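Student projects – Everyday Design

Our project looked at small items people handle at a desk or a counter: boxes, folders and cards. We had 2,000 words and two weeks in Plurkport.
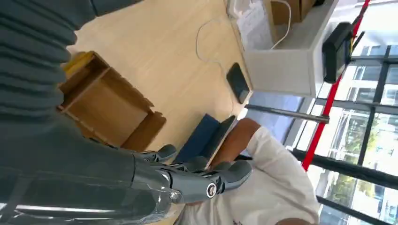 Open cardboard box with a narrow side compartment, on the tabletop.

We began with the box. A divider keeps thin items upright, but the flaps wear quickly. 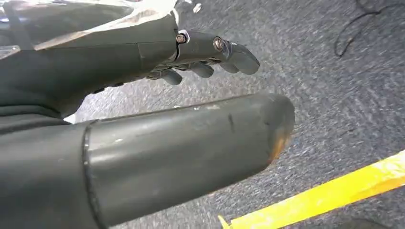 Cards came next. We wanted to know which way up people hold them – long side or short side – when the print runs lengthwise, as on a fan ID card.

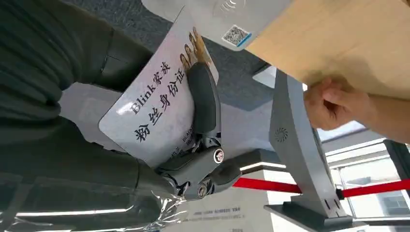
Plurkport, January

The reader part is unfinished. We still have four card layouts to compare.

Last updated 24 January 2026
200 shares · 4 comments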